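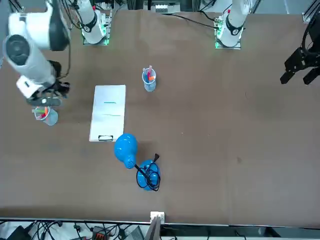 Morkbridge Depot, Building 2
Fire Door and Exit Route Inspection, June round
Form revision 13

Mark each item OK, Defect or N/A. Comments go under the item they refer to.

1. Door leaf and frame
OK. Gap at head and jambs checked with the gauge. Light scuffing at kick plate height on the stairwell door, no repair needed.

2. Self-closing device
Defect. The Davard closer on the loading corridor door does not latch from a 2-inch opening. Latch speed adjusted, no change. Replace the closer arm and retest.

3. Intumescent strips and smoke seals
OK, except for the plant room. Seal painted over on the hinge side. Painted seal is to be replaced, not scraped.

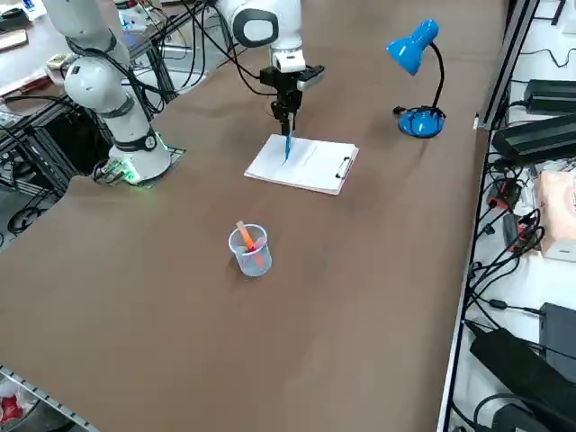 4. Hinges and fixings
OK. One screw in the lower hinge of the plant room door was loose and was tightened during the visit.

5. Hold-open magnets
OK. Both released on alarm test. Roussel panel logged the release with no fault.

6. Exit signs and emergency lighting
Defect. Fitting 168 by the rear stair went out before the end of the discharge test. Battery on order from Zistora. Retest after a full charge.

7. Clear width of route
OK at time of inspection. Pallets had been left against the wall of the loading corridor on the previous round. Floor marking is worn and should be repainted.

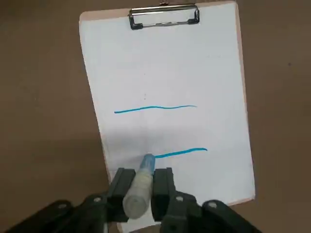
8. Final exit doors
OK. Panic bars operate with one hand. Outside landing clear, drain cover seated.

9. Door schedule and labels
Defect. The plant room door is missing its label on the corridor side. Schedule still lists the old closer model.

Items 2 and 6 to be closed before the next round. Items 3 and 9 may be done together. Loading corridor door to be kept shut by hand until the arm is fitted.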